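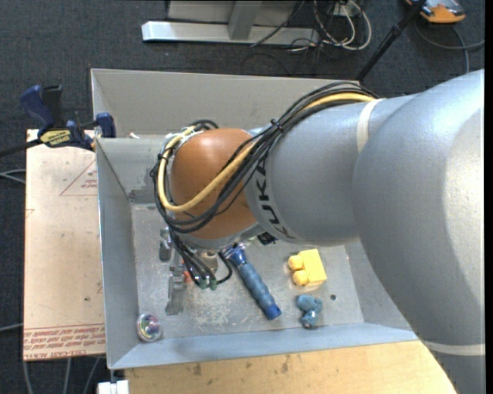
Call for Participants: Bin Picking Gripper Comparison, Second Round

The Sequeira Center for Applied Handling, located on the Bridmont campus, invites teams to take part in the second round of its gripper comparison program. The program tests end tools, cameras and control software on a shared set of picking tasks, using one arm, one pair of bins and one set of written rules. Teams from universities, community colleges, small companies and independent workshops may apply. A team may enter hardware, software or both.

Background

In the first round, teams completed 2,435 scored pick attempts on the Center's cell. Of these, 1,029 were made with the reference end tool supplied by the Center, and the remainder with tools brought by participants. The results showed wide differences between tools on flat metal hardware and on smooth round objects, and much smaller differences on block-shaped toys. They also showed that several teams lost more time to cable routing and camera setup than to grasping itself. The second round has been planned with both findings in mind: setup time will be recorded separately, and the object set now includes a larger share of flat and shiny items.

The Work Cell

All scored runs take place on a KUKA arm working over gray sheet-metal bins. Objects are small household, toy and hardware items placed directly on the metal floor of the bin. Power, compressed air and network connections are available at the cell. Participants should expect reflections from the bin floor, which is scratched from use and will not be repainted or covered before the round.

The reference controller runs the Center's Filluteo software, release 12. Teams may send motion commands through Filluteo or may supply only grasp positions and leave the motion planning to the reference software. Direct access to the arm's own controller is not offered. A written description of the command interface is sent to each team upon acceptance.

What Will Be Compared

Track A – End tools. Each team mounts its own gripper or suction tool on the arm. The Center supplies the camera, the grasp planner and the controller. Tools are compared on completed picks, dropped objects, pieces moved out of reach and time per attempt.

Track B – Cameras and grasp planning. Each team supplies a camera, grasp planning software or both. The Center supplies the reference end tool. Cameras may be mounted on the arm or on a fixed stand beside the bins.

Track C – Controllers. Each team supplies a method for approach, contact and retreat, using the reference end tool and camera. Entries are scored on contact force against the bin walls and floor as well as on completed picks.

A team may enter no more than two tracks. Separate applications are required for each.

The Object Set

The full set for the second round consists of 63 objects and carries the name Pramamen. A printed list with weights and outer measurements will be mailed to accepted teams, together with a sample kit for practice. The kit does not contain every object used in scoring. Objects held back for scoring will be of the same general kinds as those in the kit: blocks, figures, hand tools, metal brackets and round items with shiny surfaces.

Before each run, Center staff empty the selected objects into the bin from a box. Staff do not arrange them by hand afterward, except where an object has landed outside the bin. Every team in a track receives the same selections in the same order. Placement will differ from run to run, and scores are averaged to account for this.

Who May Apply

Applications are open to teams of two to five people. At least one member must be able to attend on site for the full visit. Prior work with industrial arms is helpful for Track A and required for Track C. Track B has no such requirement, and the Center welcomes applications from vision groups that have not worked on a physical cell before.

Student teams are eligible and must name a faculty sponsor. Companies may enter products already on sale as well as early units. Members of the Center's staff and their immediate families may not compete.

Requirements for Equipment

End tools must attach through the adapter plate described in the technical sheet. Tools that need a different plate may be considered if the team supplies the plate and a drawing of it with the application.

Hoses and cables must be long enough to follow the full range of wrist motion used in the test program. All lines must be tied back to the arm before the first powered motion, and the staff member on duty will check them. Loose lines are the most common reason for a delayed start.

Battery-powered tools are accepted. Tools that use heat, adhesives that leave residue, or magnets strong enough to hold the empty bin are not.

Cameras with laser sources must be accompanied by the maker's safety paperwork. Software must run either on the Center's computer or on a machine the team brings and connects by wired network. Runs that depend on an outside internet connection will not be scored.

Schedule and Visits

Site visits begin in October. Each accepted team is assigned a visit of three working days. The first day is for mounting, cabling and calibration. The second is for unscored practice with the reference staff present. Scored runs take place on the third day, starting at 9:00 a.m., and end when the full test program is complete or at 5:00 p.m., whichever comes first.

A team that does not finish mounting by the end of the first day may continue on the second day and gives up the equivalent practice time. Scored runs cannot be moved to a later date, except in the case of a fault in the Center's equipment.

Support for Participants

There is no entry fee. The Center covers lodging near the Bridmont campus for up to two members of each team. Travel costs are paid by the team, although student teams may request a partial travel grant in the application. Return shipping for one crate per team is provided within the United States.

Staff will be available throughout the visit to operate the arm and to help with mounting. Participants do not operate the arm alone at any time.

Data and Publication

Video, joint positions, force readings and pick outcomes from all scored runs will be released after the round closes. Camera data from Track B will be released only in the form agreed with the team. Source code and design drawings remain the property of the team and are not collected, apart from the adapter drawings mentioned earlier.

Results will be published by team name. A team may withdraw up to the start of its first scored run – after that point, its results will be included in the report.

Safety

All visitors complete a one-hour safety session on the first morning. Closed-toe shoes and safety glasses are required at the cell. The staff member on duty may stop a run at any time, and that decision is final. An attempt interrupted by such a stop is repeated if the cause was not the participant's equipment or software.

How to Apply

Applications consist of the following:

The completed application form, with the track clearly marked
A description of the tool, camera or method, no longer than four pages
A list of team members and the person responsible for correspondence
For Track A, a drawing showing the overall size, weight and air or power needs of the tool
For Track B, the camera model and intended mounting position
For Track C, a short account of earlier work with industrial arms
For student teams, a signed letter from the faculty sponsor

Forms and the technical sheet are available from the program office of the Sequeira Center for Applied Handling. Incomplete applications will be returned once for correction. Applications are reviewed for safety, fit with the cell and variety of approach across the field, and all applicants will be notified in writing.

Questions about adapter plates and air supply should be sent to the program office before the application is submitted.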